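Prellby Home Compost Kit
Section 2: Starting your first batch of compostable film

Welcome to the fun part! Your Prellby bin is built for plant-based film and mailers, and a good first batch sets you up for months of rich, crumbly compost.

1. Check each wrapper for the home compostable mark. Industrial-only film goes elsewhere.
2. Peel off paper labels and tape.
3. Cut the film into strips no wider than 2 inches. Smaller is even better!
4. Lay down 6 inches of dry leaves or shredded cardboard.

Caution: Keep fingers clear of the lid hinge when closing.
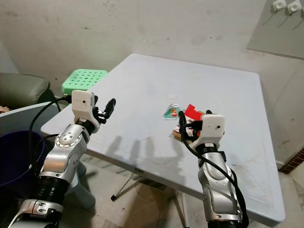

Layering goes best when the strips are spread out before they go in, so they don't clump. Any flat surface you can wipe down will do – a light gray plastic folding table like this one is great, and you can set it up right beside the bin. Mix the strips with a few handfuls of kitchen scraps as you go.

5. Add the mix in thin layers, with leaves between each one.
6. Sprinkle with water until it feels like a wrung-out sponge.
7. Close the lid and turn the drum 15 times.

Note: Film breaks down more slowly in December than in summer. Keep turning, and give it time – it's worth it!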